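The Ginddale Wetland Reserve is a protected freshwater marsh on the eastern edge of the town of Ginddale. It covers 207 hectares and is managed by the Ginddale Water District under a conservation agreement with the landowners.

Much of the marsh was drained for pasture in the early twentieth century. Restoration was first proposed by the hydrologist Ljubica Vidmar, whose survey found that 14 of the original channels could be reopened. Work began at the northern end, where the old drainage ditches were blocked with earth.

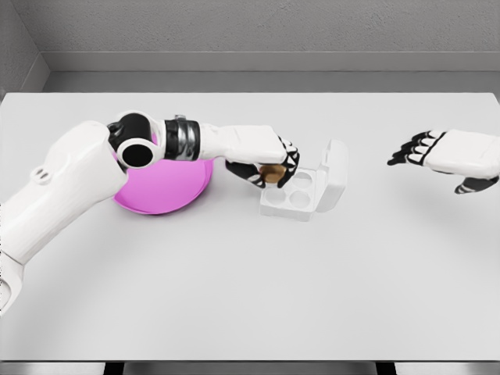
Water levels are controlled by 5 sluice gates and are kept highest in spring. The reserve supports 152 recorded species of plants, most of them sedges, rushes, and grasses. Grazing is allowed on the outer meadows in late summer.

Runoff from nearby farms remains the main source of pollution. A plan drawn up by Tihomir Obradović called for a strip of unplowed land along the western boundary, and the district adopted it in June.

Related articles
Gralleo River
Pavlović Dam
Peat formation
Freshwater marsh
Nutrient runoff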